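ok junk drawer thread. Sunday, coffee, no plan, lets go

Background: the drawer next to the stove has not opened all the way since we moved in. You get your fingers in, you fish around, you get stabbed by a skewer. Done with it

Method = everything that belongs in a jar or a cup goes in a jar or a cup. Everything else gets a home or gets out. Table first, drawer later

Starting with the pink cup and the little screwdriver 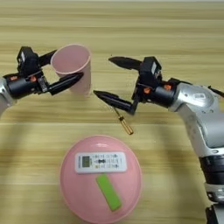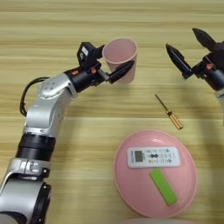 Pink cup is plastic, came from a set of picnic cups I got at Rarumora years back. The rest of the set is gone. Where do cups go

Plan for it is pens. The pens currently live in a soup mug and I want my soup mug back

Screwdriver is the one with the amber handle, the best tool in this apartment. Does battery covers, does glasses if you're careful, does the loose knob on the bathroom cabinet every month or so

Every time I need it I can't find it and buy another one. Then I find it. So there have been others. They're gone too, same place as the cups I guess

Question for the group: do screwdrivers go in the cup with the pens?? Asuka Kinoshita is already texting me no. She says tools with tools, pens with pens, "you'll stab yourself reaching for a pencil"

Asuka keeps hers in a roll-up pouch thing. Asuka also irons pillowcases so

Counter argument - I do not have a toolbox. I have a hammer behind the door and this

Pen test going on now. Scribbled with every single pen on the back of a Juslow flyer. 7 dead ones. SEVEN. I have been putting dead pens back in that mug for years

One of the working ones says Uchida Dental on it, never been to Uchida Dental. Writes beautifully tho

Other stuff out of the drawer so far: birthday candles, half used. Takeout chopsticks. A key. Tape with no end to it. Rubber bands that have melted into one rubber band

Kept the candles. Chopsticks go to the lunch bag. Tape I picked at for 5 minutes and got the end up, very proud

Key is a mystery. Tried it on the front door, the mailbox, the bike lock. Nope. It's going on the hook by the door for a month and then out

(I said this about a different key last November. It's still on the hook)

Batteries: if you don't know if they're dead, sort them NOW, don't put them back "to check later." Later you is not checking. I used the kitchen clock as a tester, good ones in a sandwich bag with the date, bad ones in a bag for the drop off at the library

Someone asked about drawer dividers. I have a Kidesex one, the bamboo kind that slides out, it's fine. Bit too tall for my drawer so the front catches. Measure the hieght of the drawer, not just the width, I did not do that

If yours is shallow just use box lids. Shoe box lid, tea box lid, whatever. They slide around a little, put a bit of tape underneath. You have tape. You picked at it for five minutes

Wiped the drawer out while it was empty. Crumbs, how. It's never had food in it. Warm water and dish soap, then let it dry with the thing pulled all the way out or the bottom panel warps

Update on the great screwdriver debate: replies are running pretty even, my sister voted twice

Compromise. Pens in the pink cup on the counter. Screwdriver in the front left slot of the drawer, by itself, nothing on top of it. Asuka says "acceptable"

If it's missing by next Sunday I'm tying it to the drawer handle with string like a bank pen

Things that left the house: the 7 pens, the rubber band blob, three manuals for stuff I don't own anymore, a lid

Still on my table: the candles, the skewers, a thing that might be part of the blender. Does anybody know if a blender needs a small gray ring. It's been working without it

Ok the blender does need the ring. Thank you to the 2 people who yelled

Next is under the sink, not today tho. Going to go put soup in my mug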